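Werkstatt > Projekte > Skekton > Notizbuch

Start Projekte Notizbuch Geräteplan Mitglieder Suche

Skekton, Eintrag 9, Januar, Freitag ab 16:45 Uhr

Anwesend: Erlinda Gatchalian und ich. Erlinda bis zum Abendessen, ich bis zum Schluss.

Stand vom letzten Mal: Der Arm fuhr beim Zurückschwenken zu tief und blieb zweimal an der Behälterkante hängen. Den Fehler hatte ich beim Greifer gesucht. Es war der Nullpunkt von Achse 2, der nach dem Umbau der Halterung nicht neu gesetzt worden ist. Gestern Abend nachgeholt, Wert steht jetzt in der Konfiguration unter "tang" (so heißt der Rechner, auf dem die Steuerung läuft, falls sich jemand aus Clusville das hier durchliest).

Heute erledigt:

Sicherheitshöhe über der Kante hochgesetzt und fest eingetragen. Vorher hing sie am Objekt, bei flachen Sachen war sie dann zu knapp. Kostet pro Zyklus etwas Zeit, ist mir aber egal, solange nichts mehr anschlägt.

Klemmen nachgezogen. Die linke hatte sich gelockert, die rechte saß noch. Nach jeder längeren Sitzung einmal dran rütteln, bitte auch die anderen.

Kabel am Arm neu gebündelt, Bogen größer gelassen als vorher. Beim Drehen der letzten Achse hat es sonst gezogen. Beim Probefahren über den ganzen Bereich blieb es frei. Für die Dauer taugt das noch nicht, da muss eine richtige Führung hin. Erlinda hat zu Hause noch Reste von einer Kabelkette und schaut, ob die passt.

Greifskript: Aladine (Auswahl des nächsten Objekts) nimmt jetzt nicht mehr stur das höchste, sondern gewichtet den Abstand zur Wand mit. In den Ecken hatte der Greifer kaum Platz und ist an der Wand entlanggeschrammt. Ganz weg ist das Problem damit nicht, die Eckobjekte kommen eben zuletzt dran. Überlegung: erst mit geschlossenem Greifer ein Stück zur Mitte schieben, dann greifen. Erlinda ist dafür, ich würde zuerst den Anstellwinkel ändern. Beides ausprobieren.

Testreihe mit gemischten Kleinteilen im vorderen Behälter. Weich, hart, glänzend, durchsichtig, möglichst alles durcheinander. Die Tiefenwerte bei der durchsichtigen Verpackung sind weiter schlecht. Das Etikett wird sauber erkannt, der Rest ist im Tiefenbild Loch. Als Behelf setze ich den Greifpunkt vorläufig auf das Etikett. Sieht schief aus, geht aber besser als die Mitte.

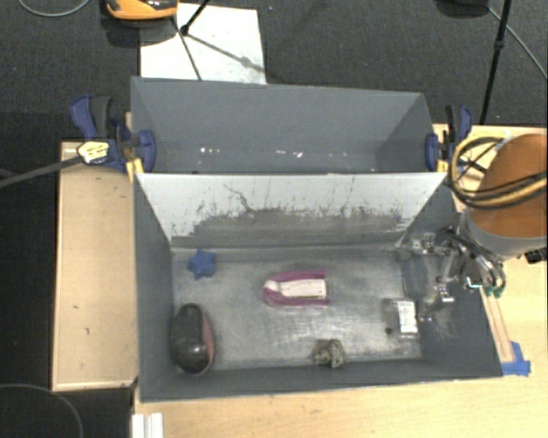
Vorderer Behälter mit fünf Testobjekten, Greifer über der rechten Wand.

Beim kleinen blauen Stern hinten links liegt der berechnete Greifpunkt zu nah an der Wand. Das schwarze Teil vorn links glänzt, da springt die Kontur von Bild zu Bild. Mit dem zerknautschten olivgrauen vor der Vorderwand kommt die Erkennung gut zurecht, hätte ich andersherum erwartet.

Protokoll liegt auf tang im Ordner 853, Rohbilder daneben. Nicht umbenennen, das Auswerteskript sucht nach der Nummer.

Offen:
- Kabelführung (Erlinda)
- Anstellwinkel in den Ecken, danach Schieben als Vergleich
- matte Unterlage für den Behälterboden testen, die Lichtflecken stören
- Achse 7 macht beim Anfahren ein Geräusch, beobachten
- Klebeband, blau, nachkaufen

Strom am Arm ist aus, Rechner läuft weiter wegen der Auswertung.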